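To: Sudholm Water Relief Coordination List
Date: 22 July 2022
Subject: Re: Tanker deliveries to the Peststead settlement

Dear colleagues,

The district office has reviewed the delivery records submitted for Peststead. The figures now on file are 3218 registered residents and 206 households without a working tap.
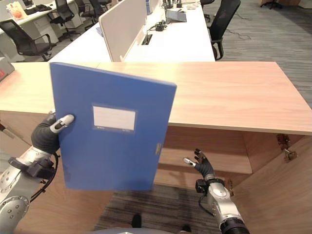

Blue file box with a white label window.

On 22 of the points raised earlier we have no comment. Our reply concerns the following paragraph only:

> The Suris pumping station has been out of service
> since February. Partners are asked to confirm
> whether 3 tankers can be kept on the northern
> route until repairs are complete.

The office confirms that the 3 tankers will remain assigned. 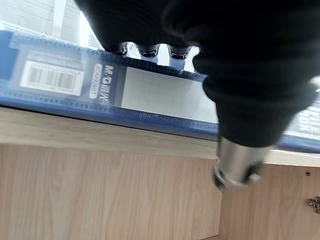

Fuel for them will be charged to the emergency budget and not to partner agencies. A further 162 households near the Ó Briain depot will be added to the route once access permits are issued. Agencies holding permits for that road should send the reference numbers to this list.

Drivers must continue to obtain a signed receipt at each stop.

Regards,
Water and Sanitation Desk
Sudholm District Office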